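Lilville to Change Curbside Recycling Rules, Drop Glass Pickup

LILVILLE -- Households in Lilville will no longer be able to put glass bottles and jars in their curbside recycling bins under a new hauling contract approved at the November meeting of the city council.

The contract with Aguirre Hauling takes effect with the new year. It keeps pickup every other week for paper, cardboard, cans and most plastic containers, and leaves the trash schedule as it is. Glass will have to be taken to one of eight drop-off containers the city is placing at parks, fire stations and the public works yard.

The vote was split. Council members who backed the change said the city had run out of affordable ways to get rid of glass collected with everything else. Those who voted against it said residents had come to expect the service and were being asked to do more for the same money.

The monthly charge for trash and recycling, which appears on the city water bill, will stay the same through the first year of the contract. The city's previous hauler had asked for an increase to keep glass in the program and later withdrew its bid.

Lilville began picking up recycling at the curb with small open crates that residents sorted themselves. The city moved to a single wheeled bin some years later, and the amount of material collected went up quickly. So did the amount of trash mixed in with it. Public works staff told the council that broken glass was the most common problem in recent loads. It gets into paper and cardboard when bins are emptied into the truck, and mills either pay less for that paper or turn it away.

Loads from Lilville go to the Redska transfer station, where they are weighed, checked and sent on for sorting. The station started charging a fee this year for loads with too much trash or broken glass in them. According to a staff report given to the council, the city paid that fee on most of its loads over the summer.

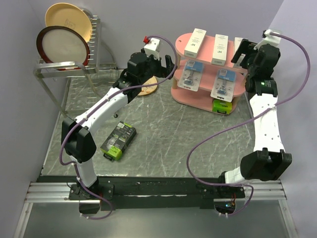 The new contract sets a clearer limit on what the hauler will accept. Drivers will look into bins before tipping them and may leave a bin at the curb if it holds glass, plastic bags, food or yard waste. A tag on the handle will tell the resident what was wrong. Bins left behind can be sorted and set out again on the next pickup date. There is no fine for a tagged bin, and the council turned down an amendment that would have added one after a third tag.

About plastic, the rules are getting shorter. Bottles, jugs and tubs will be accepted, and lids should be left on. Clamshell boxes, foam cups, bags and plastic wrap will not. Pizza boxes can go in if they are empty and not soaked with grease. Milk and juice cartons, which were on the old list, are off the new one.

Collection days will change for some neighborhoods. The streets north of the rail line and the blocks near the high school are being moved to a different route, and residents there will get a postcard with their new day. Everyone else keeps the day they have now. A full list of streets will be posted on the city website and at the front desk of the library.

The drop-off containers for glass will have separate openings for clear glass and for brown and green glass. Bottles and jars should be emptied and rinsed, but labels can stay on. Window glass, mirrors, light bulbs, drinking glasses and ceramic dishes are not accepted, and neither is cookware. The city asks people not to leave boxes or bags on the ground beside the containers if they are full -- the next site is usually a short drive away.

Glass from the containers will be sold to Sterkix, a processor that crushes it for use in fiberglass and road base. The city expects the sales to cover hauling the containers and little else. Staff said that glass kept apart from other recycling is worth enough for a buyer to take it, while mixed glass had been costing the city money on every load.

Several residents spoke before the vote. One asked what would be done for people who do not drive, and was told the city is looking at a monthly glass pickup for seniors and people with disabilities who sign up for it. No money has been set aside for that yet, and the matter is expected to come back to the council in the spring. Another speaker, who lives near one of the park sites, asked about noise from bottles being dropped in late at night. The containers will be marked with hours, 7 a.m. to 9 p.m., though staff said those hours would be hard to enforce.

Apartment buildings that use shared dumpsters are covered by separate agreements and are not affected by the council's vote. Tenants should ask their building manager what is accepted. Restaurants and bars, which produce much of the glass in the downtown area, may use the drop-off sites but are limited to 200 pounds per visit. Larger amounts must be arranged directly with a hauler.

The city is mailing a one-page guide to 3,000 households in December 2019. It includes the new list of accepted items and a map of the drop-off sites. Extra copies will be available at city hall in English and Spanish. Residents who want a second recycling bin, or a smaller one, can request it through public works at no charge until the end of January.

Pickups that fall on New Year's Day will be made one day later. Christmas trees will be collected at the curb during the first two full weeks of January, as in past years, and should be free of lights, stands and tinsel.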